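Section 4: Running the Bedroom Course

Welcome to the part everybody signs up for! By now your crew has finished the power-up checks in Section 3 and you know where the stop button is. This section takes you through a full practice run on the bedroom course, from clearing the floor to saving your log. Read it all the way through once as a crew, then go back and do it for real.

4.1 Before you switch on

1. Pick your roles for the session: driver, spotter and logger. Swap after every run so everyone gets a turn at the controls.
2. Check that the battery reads at least 60 percent. Anything lower and you'll end up stopping halfway through a task, which is no fun at all.
3. Walk the cable from the platform to the desk. Lay it in one wide curve with no loops.
4. Push on each corner of the wooden platform. If it rocks, fix that first.
5. Open Ellico on the logging laptop and start a new session under your crew name.

CAUTION: The spotter holds the stop button the whole time the arms are powered. Don't set it down on the bed, even for a second.

4.2 Task A: Hangers

Everyone remembers their first clean hanger pickup. It's a great feeling, so take your time getting there.

1. Load the Zikby hanger profile and wait for the "arms ready" tone.
2. Hand the hanger over with the hook pointing up. Keep your fingers on the bottom bar, well away from the gripper.
3. Close the gripper slowly until the hanger stops swinging.
4. Raise the arm to the side, over the bed end, and hold it there while the logger marks the grasp.
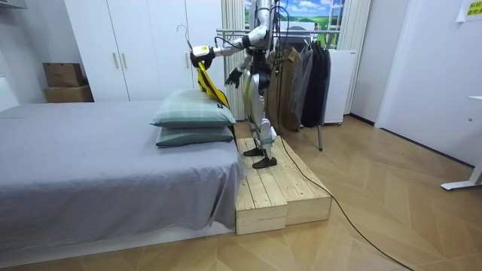

5. Bring the arm back toward the rail at half speed. Full speed is locked on this profile until your crew has logged 48 clean pickups (you'll get there faster than you think!).
6. Lower the hook onto the rail, open the gripper, and back away before turning.

Note: Bright clothes are much easier to track against the gray sheet. Save the dark coats for when you want a challenge.

Note: If the garment slides off the hanger, log it as a drop and start again from step 2. Drops are good data. We mean it, please log them!

4.3 Task B: Making the bed

This one looks simple and then eats your whole Saturday. Start with one pillow and add the second when you're comfortable.

1. Smooth the fitted sheet by hand. Small wrinkles are fine, big folds throw off the edge finder.
2. Set the head view to the bed preset and tilt it until the full width of the headboard shows on your screen.
3. Put a pillow down near the foot of the bed, within reach of the platform.
4. Run the Yilma edge finder. It should draw a line along the near side of the pillow. If it picks up the sheet instead, nudge the pillow and run it again.

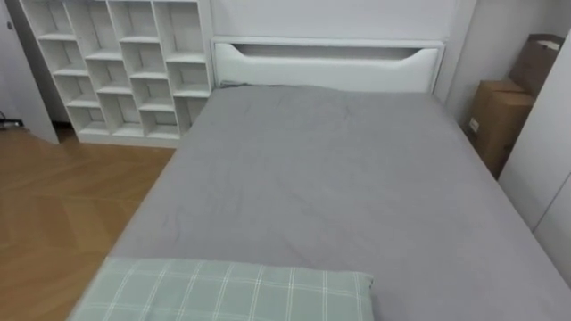
Gosska Home Robotics Club | Bedroom Course Crew

5. Grip the pillow with both hands, lift, and move it to its target. Each try is limited to 90 seconds.
6. Let go, return both arms to rest, and call out "clear" so the logger can close the run.

CAUTION: Never kneel or lean on the bed while the arms are powered. If a pillow falls on the floor, stop the robot before you pick it up.

4.4 If something goes wrong

Error 605: an arm has hit its reach limit. Press stop, move the pillow or hanger closer, then reset from the laptop.
Gripper won't open: check that the run was closed in Ellico. An open run keeps the grip locked.
Edge finder shows nothing: close the curtain and try again.

4.5 Shutting down

1. Return both arms to rest and power them off.
2. Save the log and write one line on what you'd try next time.
3. Hang up the clothes and coil the spare cable.

Ready for more? Section 5 covers two-handed folding.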